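Hilo de mantenimiento, que hoy le ha tocado a la pinza de la Imhof y vengo con ganas de contarlo 🧵

1/ Revisión de los 1313 ciclos. Yemas negras nuevas y a pellizcar film transparente, que es lo que peor se nos da en la celda.

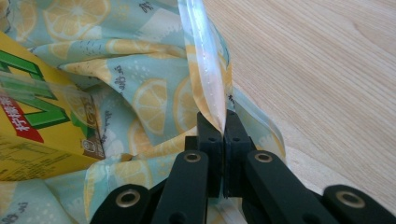

Barnenari pregunta si no sería más fácil poner ventosa y olvidarse de las yemas.

2/ Pues lo probamos en julio, y con film arrugado la ventosa pierde vacío cada dos por tres. Con cartón rígido, una maravilla, eso sí.

3/ Lo primero, limpiar las yemas con alcohol y un paño que no suelte pelusa. Nada de aceite cerca!! Una gota en la goma y el plástico se escurre toda la tarde.

4/ Luego los pivotes. Muevo las barras a mano, sin corriente, y si un lado va más duro que el otro lo desmonto. Esta vez el izquierdo rascaba un poquito (arandela gastada, cambiada y listo).

5/ Cierre: las yemas tienen que tocarse en toda la altura. Si solo se juntan por abajo, aflojo los 4 tornillos, cierro la pinza y aprieto en cruz con ella cerrada.

6/ El cero lo tenía guardado en 513 y con las yemas nuevas se me ha ido a 347. Apuntadlo en la ficha, por favor, que la otra vez me volví loca buscándolo.

7/ Me queda pedir recambio a Prekus, que de yemas voy justísima. Mañana repaso el cable, que tiene una curva muy fea cerca del conector.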